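Temba Wall Cubby and Desk Set

White wall shelf with open cubbies, plus a matching white desk to go under it
Maker: Dekwood
Category: Workshop and studio furniture
Finish: White
Sold as: Set of 2 (shelf and desk), or separately

Overview

We love this set. It does one job very well, and that job is getting small stuff off your work surface and onto the wall where you can see it. The Temba shelf hangs above the Temba desk, the cubbies stay open at the front, and everything you reach for twenty times a day sits at eye level instead of under a pile of something else.

Dekwood drew it up for shared workshops, the kind where people come and go all day and the desk has a different person at it in the morning than it has after lunch. It's also great in a garage, a sewing room or a school art room (we have sold quite a few to art teachers, who seem to find more uses for a cubby than anyone alive).

The desk

The top is plain and flat, with no lip at the back, so cables drop straight down behind it. We like that a lot! You can push a monitor or a bench power supply right up to the wall. The corners are eased, and the legs have adjustable feet with enough travel for an old floor. It takes two people to carry it up a staircase and one patient person to put it together.

The desk doesn't have drawers. Akinyi Kioko, who designed the set, left them out on purpose and has been asked to add them ever since. If you want drawers, the Plekeck rolling unit fits underneath and comes in the same white.

The shelf

Every cubby is open at the front and closed at the back. The depth was picked so a standard parts bin goes in with its label still showing, and a roll of tape can lie flat without rolling out. Tall bottles are better off on the desk.

The shelf goes up on a rail. You screw the rail to the wall first, check it with a level, and hook the shelf onto it. There's a little sideways play, handy when your studs aren't where you'd like them to be. Screws for wood studs are in the box. For masonry or concrete you'll need your own anchors, and please do use proper ones.

How high to hang it

Most people hang it too high the first time. Sit at the desk, put your arm up as if you were taking a book down, and mark that spot for the bottom row. If the desk is mainly going to be used standing up, go higher by the width of your hand. Leave enough room for whatever is going to live on the desk underneath; a big monitor needs more clearance than you think.

White, and why we keep recommending it

The set comes in white only, and we get letters about that. White shows pencil marks and coffee. It also makes a dim corner much nicer to work in, above all under a balcony or a low ceiling where the light has to come from tubes. Put the desk against a white wall and the whole side of the room feels bigger. A damp cloth and dish soap will take off nearly everything, and the touch-up pot (sold separately, $2) takes care of the chips.

Rahel Berchtold fitted out a two-level workshop with Temba furniture last November, with the desks on the ground floor beneath the mezzanine. She had planned on tall freestanding cabinets at first and dropped them once the wall shelves were in. Her note to us said the floor was easier to sweep and the lost scissors had come home.

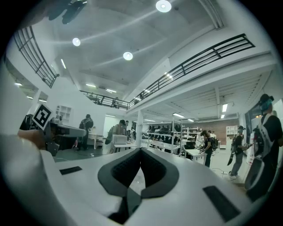 White cubby shelf on the wall above a white desk, ground floor of a workshop with a mezzanine.

Using a row of them

Two or more sets can stand side by side. The rails butt together, so you only have to level the first one carefully and then follow it along. If you have a column or a pipe in the way, start from the column and work outward. Oduor Kirui, who does our installations, starts from the door every time and will argue the point with you, but he's very good at filler strips.

Give people space behind the desk too. Folks in shared shops stand there with their backpacks on, chatting, and somebody else always has to get by.

Specs

Set price: $400
Shelf load limit: 77 lb, spread evenly
Mounting: rail, wood stud screws included
Assembly: hex key included, screwdriver and level needed
Color: white

In the box

Wall shelf, mounting rail, desk top, desk legs with adjustable feet, hardware bag, hex key, printed instructions. The shelf arrives assembled. The desk arrives flat.

From people who have one

"Bought the shelf alone for over my grandmother's old table and it looks lovely. Came back for a second one." Raquel Azevedo

"Rail went up easily. The instructions show the hook upside down on page 3, so look at the shelf and not at the drawing. Really pleased with the desk, very steady, my drill press vise doesn't bother it at all." Zawadi Barasa

(We've fixed the drawing. Thank you, Zawadi!)

Goes well with

Plekeck rolling drawer unit, white
Flerkulier label holders, clip-on, for the front edge of the cubbies
Temba desk riser

Delivery and pickup

The set ships in two cartons, which sometimes turn up on different days. Pickup orders are ready every Thursday after noon, at the side entrance. Bring a blanket if the desk top is riding in the back of your car, as the corners of the carton are thin. Returns are fine as long as the rail hasn't been drilled. Spare feet and hooks are always in stock, and we'll mail them in an envelope.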